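# Slip on small beads, homemade parallel gripper (handheld, trigger pull)

**Posted by Grorum**

Hi all, long time reader, and I finally have something built that's worth complaining about! I've been putting together a pair of handheld grippers at home, the kind where you squeeze a trigger and a scissor linkage pushes two flat fingers together so they stay parallel the whole way. I want to use them to record pick and place demos, and later on the same finger design goes on a small arm I'm slowly building in the garage (very slowly, the shoulder joint has been in a shoebox since April).

The fingers have ribbed soft pads on them, and for big stuff they're great. Socks, mugs, a TV remote, no trouble at all. Then I moved on to small things, and my daughter let me borrow some of her jewelry, and that's where I'm stuck. Bead bracelets are driving me nuts. I close on the string, it feels solid in the trigger, I lift, and maybe half the time the beads roll along the ribs and the whole thing slides out. The other half it's perfect, and I can't tell what I did differently.

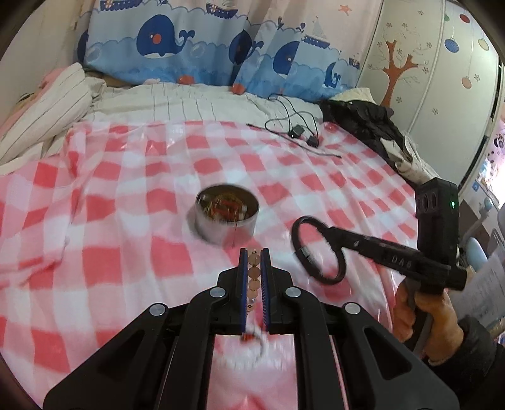
My pads are glued on with the ribs running the way they came off the sheet, and I didn't give it any thought at the time. I also can't decide how hard to squeeze. I've tried a stiffer return spring and a softer one and didn't notice much. For practice I've been doing it on the bed, picking out of a round steel tin with the lid off, and the pale pink beads are the ones I mean, the round ones with the little reddish charm. Is this a pad problem, a force problem, or am I just grabbing it badly? I'd like to sort it out before I record 400 picks of a bracelet falling.

---

**Apolinar Pacheco**

Fun one! I went through the same misery with ball chain, so I have opinions (sorry, long).

I'd start with the ribs. A round bead wants to sit in a groove, and if the groove runs the same direction gravity is pulling, you've made it a nice little slide. If it runs across the pull, the bead has to climb over a rib to get out. So look at which way the string hangs when you lift, and which way your ribs go. If they line up, peel the pads, turn them a quarter turn and try again before you buy anything. I use double-sided tape for this stage and only glue once I'm happy, because I've ruined a set of printed fingers scraping glue off.

Next is rib spacing. If your beads are a lot bigger than the gaps they just ride on top of the ribs and you get almost no contact. I ended up cutting one pad smooth, out of thin silicone, and leaving the other ribbed. The smooth one squashes around the bead and the ribbed one stops it rolling. Looks silly, works well for me.

On squeeze, I'd go softer than you think. With hard beads a tight grip can spit them out sideways like a watermelon seed. Also check the linkage for slop: hold one finger still and wiggle the other. If the tips toe out even a hair when you squeeze, the beads get pushed toward the opening. Mine did exactly that until I shimmed the pivots with washers cut from a milk jug, 8 of them, which took a whole evening and a lot of muttering.

And try going deeper! I kept pinching with the very tips because it felt more precise. Getting the string a little farther back between the pads helped more than any of the material swaps.

---

**stavley_bench**

turn the pads. also wipe them with rubbing alcohol, skin oil off jewelry makes them slick quick

---

**Mulligan**

Mostly agree with Apolinar, but I'd keep both pads the same if you plan to use the recordings on your arm later. Two different sides means you have to remember which way up the gripper was in every clip, and I promise you won't.

One thing on the practice setup. A blanket gives when you press down on it, so your tin tips and sinks and you end up grabbing at a different height each time. That might be your "half the time" right there. Put a tray or a cutting board under the tin for a few tries and see if the number changes. If it does, then you can go back to the blanket knowing what you're dealing with.

I wouldn't throw away the drops, either. I did around 2,000 picks for my own project and the missed ones were useful later, as long as I'd marked them. Just put them in their own folder.

---

**Posted by Grorum**

Okay, turned the pads on one gripper and left the other alone so I can compare. First 4 lifts all held, which proves nothing, but I'm pleased! Going to try the cutting board tonight and check the pivots for slop. Apolinar, how thick was the silicone you used for the smooth side?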